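Moving to Drandstead, need rent advice

melina_c
Posted May 4, 2023
ok so looking at a 2 bed in Drandstead, landlord wants first, last AND a deposit up front. comes to 2,428 all in. normal?? coming from Hutcombe where it was just the one month

rocha77
normal for over there. I paid the same kind of deal. read the lease for the cleaning fee tho, mine was 400 and I'd scrubbed the place

tallpaul
Not normal. Walk away. Plenty of places in Braltthorpe ask for a deposit and thats it
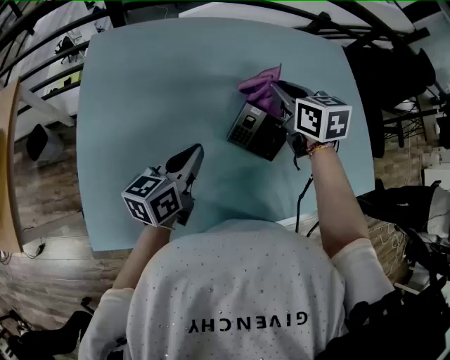 and the bus is better on that side too. 5 stops and you're downtown

rocha77
lol the bus. every 40 min after dark if it shows up. Braltthorpe is fine if you have a car

tallpaul
Took it for 2 years, no problems

melina_c
no car so this matters. whats parking like for guests

Vanderleia B
Street only, fills up by dinner. Also get the heat situation in writing before you sign, definately ask who pays. In October you'll care

melina_c
didnt even think about heat. calling him tmrw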